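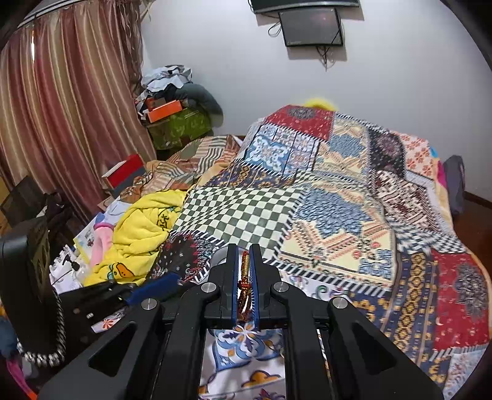
On 2/12/24, Krum Golob wrote:

> Does anyone remember who played the older sister in Pellska? My wife swears it's the same woman who ran the bakery in Trostus.

Hi Krum,

Your wife's right! She did four seasons of Trostus, then went straight into Pellska (my favourite of the two, mostly for the theatre episodes). She also turns up in Bassi for three minutes as a neighbour with a grey wig and a shocking accent. I've got Bassi on disc if you'd like to borrow it, just holler.

Cheers from Pundport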